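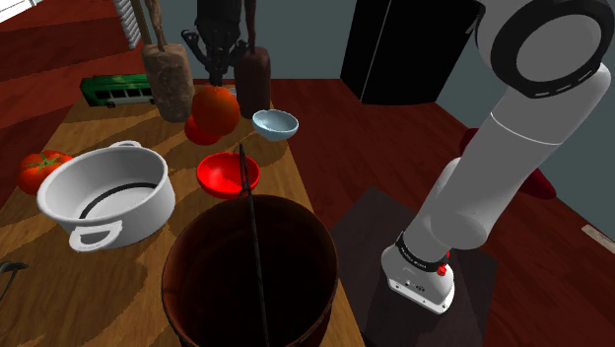
Storing old family papers and recipe cards at home
Posted 2019-10-10 in Paper and Photos

Most family papers end up in the attic, the basement or the garage, and those are the worst rooms in the house for paper. A bedroom closet on an inside wall is better. Keep it under 70 degrees if you can and don't let the box touch the floor.

Before you sort anything, wash and dry your hands. Skip the lotion. Cotton gloves catch on torn edges, so I only use gloves for photographs and negatives.

Take off rubber bands, paper clips and pins. A rusted clip should not be pulled. Lay the page flat, slide a strip of thin plastic between the clip and the paper on both sides, then ease the clip open. Old tape stays where it is. If it has already fallen off, keep the pieces together in a folded sheet of plain paper.

Letters last longer unfolded. If one resists, leave it under a sheet of blotting paper with a light book on top for 2 days and try again. Keep the envelope with the letter, because the postmark may be the only date you have. My Guthrie letters came from the Urusside farm with no dates on them at all, and I had thrown out half the envelopes before I knew better.

Recipe cards are a separate problem. Grease can't be washed out at home. Brush off crumbs and flour with a soft, dry paintbrush and put each card in its own polyester sleeve. Don't laminate. Cook from a copy and leave the original in the box.

Label with a soft pencil, on the back, near the edge. Ballpoint dents the paper and felt tip bleeds through. Write full names. "Grandma" will mean someone else to whoever gets the box next.

Boxes: I use the Liva flat box, letter size. The Cleleo one costs less but the lid is loose and dust gets in. Either way, fill it so the folders stand up without being squeezed. A half-empty box lets everything slump and curl.

Scan at 300 dpi for letters and 600 for small photos. I did 106 cards last December and named every file by surname first, then year, then what it is. Unknown years go in as 0000 so they sort to the top. Keep 2 copies of the scans, one of them at a relative's house.

Musty papers go in a separate box until the smell is gone. Open an unscented box of baking soda beside them, not touching. If you see fuzzy mold, bag the item and call a conservator.

Filed under: keepsakes, paper, closets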